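Prumley Ball Sorting: README

Welcome! Prumley is a small collection of recordings about one very ordinary job: picking up balls and putting them where they belong. We have had a great time building it and we hope you get as much out of it as we did.

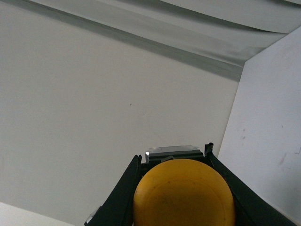 The idea started with a toy shelf. Citlali Espinoza wanted a tidying activity that anyone could understand in five seconds, and balls won right away (they roll off, they hide behind things, they end up in the wrong bin, and everybody has an opinion on how to put them back). Wenceslao Lozano wrote the task list over a weekend and we have barely changed it.

What you get

352 episodes, each one a single tidying job from start to finish
63 written instructions, with several wordings for the same job
2 rooms, called Serrano and Wumden in the metadata
notes for each episode, typed by whoever was in the room

The jobs

There are 6 kinds of job. Every episode belongs to exactly one of them.

pick: lift one ball and hold it
bin: put one ball in the named bin
swap: trade the balls in two bins
clear: take every ball off the table
line: set the balls in a row along the tray
return: bring a ball back from the floor to the shelf

"Line" is our favorite! Balls do not like to stay in a row, and the tray has only a very low lip, so there is a lot of nudging and starting over. We kept those episodes whole. If you only want tidy runs, filter on the "retries" field and set it to zero.

Colors and names

Instructions use plain color words: yellow, red, green, blue. We went back and forth on yellow for longer than I'd like to admit, as one person's yellow is another person's mustard or gold. In the end all of those became "yellow" in the main instruction, and the original wording lives in "instruction_raw". Please use the raw field if shades matter to you.

Files

episodes/ has one folder per episode
instructions.csv has the wording, job kind and episode id
notes.csv has the room notes
splits/ has train and test lists, divided by episode

Known problems

Almost 2 percent of the notes are blank. A few notes from Wumden say "shelf" where they mean the upper tray. In "return" episodes the ball may be out of view for a while before it comes back. Wenceslao is working through the shelf mix-ups and the fixes will go out in September.

Adding to it

Yes please! New wordings are the easiest way to help: add a row to instructions.csv, reuse an existing episode id and keep it to one sentence. For new jobs, open an issue first so we can agree on a short name. Citlali reads the issues every Wednesday.

Credit

Please cite the collection as "Prumley Ball Sorting, Lozano and Espinoza, Vindton". If you make something with it, send us a link, we love seeing them.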